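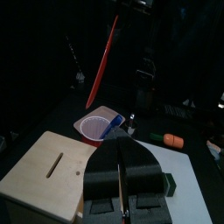
Pale wooden box, slot in the top

Still June, still too hot to sleep, so I'm writing this at the kitchen counter with the radio turned down to almost nothing. It's past midnight. The countdown finished at ten and my head is full of it, and if I don't get it down now I'll have forgotten half the running order by breakfast.

So. Stilldale Radio did its listeners' chart tonight, the yearly one, where you send in your three favorite singles and they add everything up and play the top 95 over one long day. 1623 ballots this time, which Şükran Saraç read out at the start like she was announcing an election. She does the whole first half by herself, and her voice was going by lunch. You could hear her sip something between songs.

I've kept a notebook of these since my second year in town. Left page is the number and the song, right page is whatever I feel like saying about it. Most of the right page this year is about Kotton, I'm afraid. I voted for them for all three of my choices, and then found out on air that you can't do that, it has to be three different acts! So I guess my ballot went in the trash, or they only took the first line. I'd love to know which.

For the record (nobody reads this but me, but still) the song is "Porch Light Rules," the seven-inch with the long fade. They pressed 900 of them and I have one with a chewed corner that I got from the bins at Mohammed, back when the shop was on the other side of the street and the singles were in fruit crates on the floor. I remember kneeling there for ages with my bag sliding off my shoulder. I didn't know the band. I liked the lettering on the sleeve. I took it home and played it four times in a row and then called Ngozi and played it to her down the phone, which must have sounded awful.

It went in at 31 tonight. Thirty-one! Last year it was nowhere. I yelled so loud that the dog next door started up.

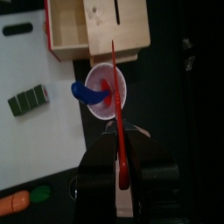
Ngozi Usman wrote back within the minute to say I'd backed the wrong side as usual, that the flip is the real song, that "Porch Light Rules" only gets played because it has a chorus a toddler could sing, and that if the station had any ears at all the B-side would have been top ten. We've been having this argument since the phone call. I told her the B-side has no drums until almost the end. She said that was the point. I said okay then, and went to get ice.

She might be a little bit right. I played it after the show finished, with headphones, and there's a bit where the second guitar comes in under the voice that I'd never really noticed. I'm not telling her that. Or I'll tell her at Christmas.

What else. The middle stretch dragged. There was an hour, somewhere in the fifties and forties, that was all slow songs one after another, and I cleaned out the fridge. I know it's a vote and they can't help what comes next to what, but you do start wishing somebody would cheat. Then at 38 came Vosusano with the dance one, the one with handclaps, and it was like someone had opened a window. I danced with a jar of pickles in my hand. I wrote "PICKLES" on the right page and I'm going to have no idea what that means next year.

Chidubem Anozie took over from Şükran at four. I like him fine but he talks over the intros. He talked right up to the first word of three songs that I was taping, and on one of them he went past it. Yes, I still tape it. I have the cassette deck from my old apartment and a bag of blanks, and I like having the day on a shelf where I can see it. The sides are too short, so every tape ends in the middle of something, and when I play them back now I expect the cut. There's one song from two summers ago that I only know up to the second verse. I heard the whole thing in a supermarket last winter and it felt wrong that it kept going.
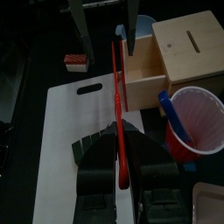 Also in: Records, Radio, Family

Adesuwa Okafor called around number 20 to ask if her mother's song had come up yet. It hadn't, and I got nervous for her. Auntie Onyekachi has voted for the same wedding song every single year and it has always made the chart, always low, somewhere in the eighties, and this time the eighties had gone by with no sign of it. Adesuwa was sure it had dropped out. She'd been in the car for part of the morning and hoped she'd just missed it, and I had to look down the left page with my finger and tell her no, you didn't miss it, it hasn't been on.

Then it came in at nine.

Nine! I don't know how. Chidubem said there had been a whole bunch of ballots from people at one church who all learned it for an anniversary party, so maybe that. It starts with just the organ, and he didn't talk over it, to be fair to him, he shut up completely and let it start. I called Adesuwa back and we didn't say anything, we just both had it on, with hers a half second behind mine so it had an echo. I could hear Auntie singing in the next room. She goes up for the high part and doesn't get there and doesn't care one bit.

After that I didn't mind much what won. It was the same ballad as last year, and the year before. I wrote it in with no comment on the right side. Ngozi sent me a row of sleeping faces.

Things to do before I forget: label the tapes (there are six, and I've already mixed up two of them). Ask Şükran at the station what happens to ballots like mine. Find out whether Mohammed still has the second Kotton single, the one with the blue label, because the guy there told me in spring that he'd put it aside and I never went back. Look up who plays that organ, because the sleeve Auntie has doesn't say and Adesuwa wants to know now.
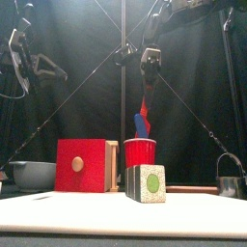

Red box with the wooden knob

Quarter to one. They're running the bottom of the chart again for the people who work nights, and 95 just came on, the one with the whistling. I slept through it this morning, so now I have the full set. I'm going to hear it to the end and then go lie on top of the sheets with the fan on.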